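Pirzada Freight Lines: The Harbor Expansion
Add-on for the base game, PC and tablet. Free if you bought the Founder's Bundle, and a modest sum if you held out.

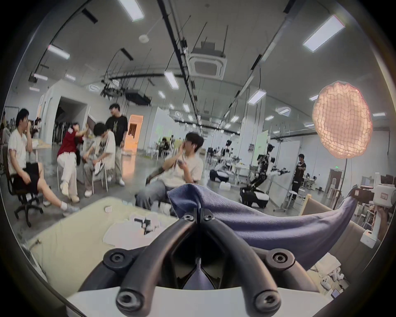 The base game gave you a river, a barge and a debt. Harbor Expansion gives you a sea, several barges and a much larger debt. You start in Curnamton, a port town with one working crane and a mayor who answers letters every second game month, and you try to build a shipping line that outlives your first loan. Most don't. The bankruptcy screen has been redrawn, since people were seeing so much of it.

What's in it

Tides. They go in and out, and your deep-draft ships care. If you park a loaded grain carrier at the Vusdale jetty at low water it will sit on the mud until the tide changes, and the crew will want paying for the view.

Cargo that spoils. Fish, fruit, and for reasons known only to Khurram Ghauri, who wrote the trade tables, wedding cakes. Cakes pay extremely well over short distances. Please stop sending us spreadsheets proving they pay too well. We have the spreadsheets.

A proper route planner. You can drag waypoints now, copy a route from one ship to another, and undo. The old planner is still there under Settings > Legacy for the handful of you who wrote in to defend it.

76 new contracts, written by Sobia Usmani and Anum Dogar. Some chain together. One of them involves a goat and can't be refused once you've opened it.

Rival companies that do things. In the base game they mostly went back and forth looking busy. They'll now undercut you, buy the warehouse you were saving for, and sulk if you do the same to them. Difficulty affects how much money they start with and how long they hold a grudge.

Fog. It's very pretty and it will ruin your August.

What isn't in it

Multiplayer. It's the first thing everyone asks, and we're still working on it. Two players can share a harbor in our test build until one of them saves, at which point the harbor belongs to the sea.

Submarines. Asked for often, with drawings.

Saves and mods

Saves from the base game load fine, but your existing map won't grow a coastline. Start a new company to get the sea. Mods that only change ship paint should work. Mods that touch prices will need an update from whoever made them, and the fleet cap has gone from 8 ships to 300, so anything that hooks into the fleet screen is likely to look odd. Tablets can technically run a full fleet. They get warm.

What you need

The base game, version 2 or later. If your computer ran that, it will run this, with the fog turned down on older machines. The tablet version wants a bit more free storage than before, mostly for Oana Moldovan's soundtrack, which has a new piece for each port and an accordion you can switch off separately.

Known problems

The harbor pilot sometimes boards the wrong ship and stays there. Save and reload to get him back.

Renaming a ship while it's being unloaded renames the cargo too. We're fixing this, though a few people have asked us to leave it in.

The Dronari lighthouse blinks out of step with its own sound. Guadalupe Becerra has been looking into it and would like it known that she's close.

Refunds go through the store you bought from. Bug reports go through the in-game menu, and please attach your save.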